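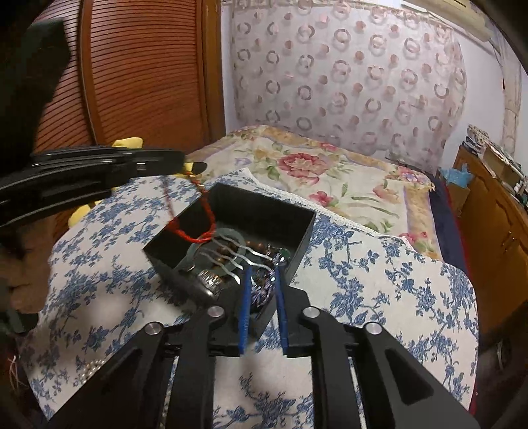 Fairclough Street Repair and Resale: second progress report
To: Esther Langat, Skarum Fund
From: Gwenllian Craddock
28 September 2021

Dear Esther,

You asked for a shorter report than the last one. I have taken out the history of the building.

Sales. The shop took $2,326 over the summer, which beats our target and also beats what I privately expected. Books did poorly. Housewares carried the whole thing, and by housewares I mean casserole dishes, which this town seems to be getting rid of and buying back at the same rate.

Training. We promised you 18 trainees through the repair bench and got all of them started. Four dropped out, two of them for paid jobs, and I would like those two counted as a success even though your form puts them under "attrition." Liam Nuttall has rewritten the lamp session after the first group found it long. So had Liam.

Sorting. This remains our weak spot. Donations come in faster than we can price them, and the small stuff (jewelry, buttons, watch straps, keys to nothing) takes the most time and earns the least per hour. Jiahui Shen has started selling mixed costume jewelry by the scoop on Saturday-rate pricing all week, and it moves. We'll keep doing it until someone complains.

Premises. The roof was patched in August. The landlord describes the work as complete. We describe it as one bucket, down from three.

Money. We are under budget on tools and over on electricity. The new till from Skenon cost $40 more than quoted because the drawer was priced separately. I did ask what a till was without a drawer. A revised budget sheet is attached, with the changes in bold.

Next. Evening opening starts in October, two nights a week to begin with. Romain Guérin will run the bench on both, and has asked for better heating and a chair with a back. I have approved the chair.

We would still like to talk about moving the final payment forward. I can come to your office any morning you like, or you can come here and see the bucket.

Best wishes,
Gwenllian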